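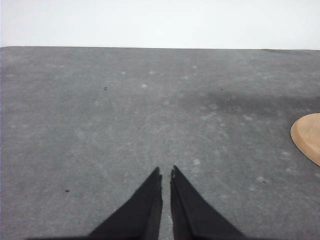 Getting a Clean Grip: Fingertip Care for a Small Bench Arm

Do you have one of those little robot arms on your workbench? I love mine! It's a Movico with a two-finger gripper, and it hands me parts and clears up offcuts. But if the fingertips get neglected, it starts dropping things. A few minutes of care fixes most of that, so let's get into it.

Start with the power off and the arm parked low over the table. Run a fingernail down the inner face of each finger. You're feeling for grit, stray fuzz and rough spots. Printed fingers like to go ragged right at the tip, and a nub no bigger than a grain of salt is enough to tilt a washer.

Knock off any nub with 400-grit paper wrapped around a popsicle stick -- two or three light strokes, always toward the tip. Leave notches alone if they're tiny. If one is deep enough to catch a thread, swap the finger. And swap both! A new finger next to a worn one never closes evenly.

Wipe the inner faces with rubbing alcohol on a lint-free rag and let them dry. No oil here, please. I tried it once and chased a dowel all over the bench.

Now power up and close the gripper slowly on a strip of printer paper. It should tug the same at the tips as it does lower down. If it only bites at the bottom, loosen the 4 finger screws a quarter turn, close the gripper, and tighten them again while it's holding the paper. My friend Antonina Symonenko taught me that one, and it works beautifully.

Don't forget the table covering. Felty cloth holds on to crumbs and dust, and the fingers pick up whatever they brush against. Go over it with a lint roller, then a barely damp sponge. Pale scuffs may not come out, and they don't bother me as long as the cloth lies flat.

Last job: pick up something easy, like a wooden coaster edge or a bit of dowel, and set it down ten times. I write the date inside the toolbox lid when I'm done. Latest entry: 2018-02-14, new screws on the left finger.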